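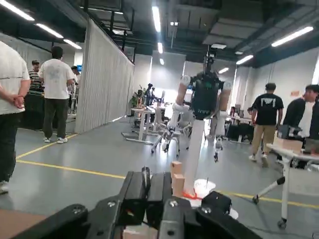 4. Raumteiler und Tische stellen

Gilt für die Halle Lernolcombe, Aufbauplan Homlow. Erst Vorhang, dann Möbel. Andersrum gibt es Gerenne.

4.1 Bodenfläche freiräumen. Kabel weg, Kartons weg. Boden fegen, kein Wachs nachlegen.

4.2 Faltvorhang vom Ende der Halle her ausziehen, zu zweit. Eine Person zieht, eine führt unten mit. Nicht am Stoff reißen.

4.3 Falten gleichmäßig verteilen. Unterkante darf den Boden nicht schleifen, sonst Schiene nachstellen (Inbus 5).

4.4 Rolltische reinschieben, alle Rollen festellen. Kurz am Tisch rütteln. Wandert er, Bremse nochmal treten.

4.5 Stehtisch auf Arbeitshöhe fahren, Stuhl dazu. Auf der Fensterseite Durchgang lassen.

ACHTUNG: Rolltische nie am Plattenrand anheben. Immer am Gestell fassen, zu zweit.

4.6 Tischplatten abwischen, nur nebelfeuchtes Tuch. Keine Scheuermilch. Braune Platten nehmen Wasser an der Kante auf, die quellen und dann ist die Platte hin. Ersatz nur über Prasham, Bestellnr. 1166, Lieferzeit 10 Werktage.

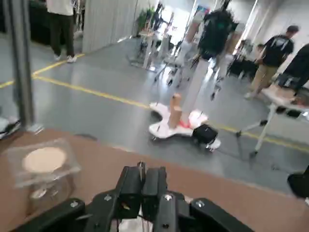
4.7 Laufwege kontrollieren. Vor jeder Belegung einmal komplett abgehen, auch hinter dem Vorhang. Tische, Stühle, Taschen dürfen nicht auf den Weg ragen. Maßgeblich sind die gelben Linien am Boden, die gelten auch dort wo sie schräg durch den Raum laufen und abzweigen. Also nicht nach Wand ausrichten, sondern nach Linie. Löst sich eine Linie, Stelle melden, nicht selber überkleben.

4.8 Kleinteile in durchsichtige Behälter, die kommen auf den Tisch und nicht darunter. Deckel zur Kiste legen. Nichts über die Tischkante stehen lassen.

Hinweis: Glänzender Boden heißt nicht nasser Boden, trotzdem nach dem Wischen 6 Minuten warten bevor Möbel draufkommen. Rollen ziehen sonst Streifen.

4.9 Abbau in umgekehrter Reihenfolge. Vorhang erst zusammenschieben, wenn alle Tische draußen sind. Gurt locker drum, nicht festzurren, gibt Knicke die man nicht mehr rauskriegt.

Schrauben und Rollen: Fa. Jakubowski. Fragen zum Stellplan an Jadwiga Wróbel, am besten vormitags.

Stand: 27. November 2020

Weiter mit 5. Beleuchtung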